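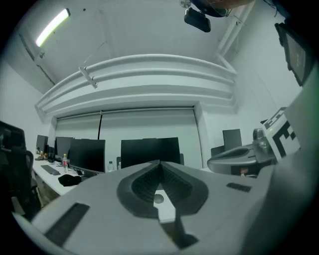
図7　室内の机

## 7. デスクライト Rotia の取り付けと初期設定

この章では、クランプ式デスクライト Rotia を机に固定し、明るさと消灯タイマーを設定するまでの手順を説明します。床置きスタンドで使う場合は、別冊「スタンド編」を参照してください。

### 7.1 取り付け位置を決める

1. 利き手と反対側の天板の縁に、クランプを置ける場所を確保します。
2. 天板の裏側に引き出しのレールや補強材がないことを、手で触って確かめます。
3. コンセントまでの経路を決めます。椅子のキャスターがコードを踏む経路は避けてください。

> **注意**
> ガラス天板には取り付けないでください。締め付けにより割れるおそれがあります。

### 7.2 クランプを固定する

1. クランプのつまみを左に回し、口を天板の厚みより広く開きます。
2. 付属の保護シートを天板の上面と下面に当てます。
3. クランプを天板の縁に奥まで差し込み、つまみを右に回して締めます。
4. 支柱をクランプの穴に差し込み、底に当たるまで押し下げます。
5. アームを支柱に載せ、左右に動かしてクランプがずれないことを確認します。

アームは工場出荷時にバンドで折りたたまれています。バンドを外すときは、必ず片手でアームを押さえてください。ばねの力で跳ね上がることがあります。

### 7.3 電源を入れる

1. ACアダプターのプラグをアーム根元の端子に差し込みます。
2. アダプターをコンセントに接続します。
3. 操作部の電源ボタンを押します。表示灯が緑色に変われば準備完了です。

表示灯が赤く点滅する場合は、プラグをいったん抜き、10秒待ってから接続し直します。それでも直らないときは、操作部に表示される番号を控えてください。「507」はアダプターの規格違いを示します。付属品以外のアダプターを使っていないか確認してください。

### 7.4 明るさと消灯タイマー

明るさは7段階です。「＋」「−」ボタンで調節し、好みの段階で電源ボタンを3秒間長押しすると、次回からその明るさで点灯します。

消灯タイマーの設定は次のとおりです。

1. 点灯中に時計ボタンを押します。
2. 「＋」「−」で時間を選びます。
3. もう一度時計ボタンを押して確定します。

タイマーの設定は電源プラグを抜くと消去されます。明るさの設定は残ります。

> **メモ**
> 画面への映り込みが気になるときは、灯具を画面より手前に出し、下向きにします。灯具の首は前後に動きますが、回転はしません。無理にねじると内部の配線を傷めます。

### 7.5 取り外し

電源を切ってプラグを抜き、灯具が冷めてからアーム、支柱、クランプの順に外します。保護シートは再使用できるので、クランプと一緒に保管してください。修理を依頼するときは、支柱とクランプを除き、アームとアダプターのみを Kälin サービス窓口へ送ってください。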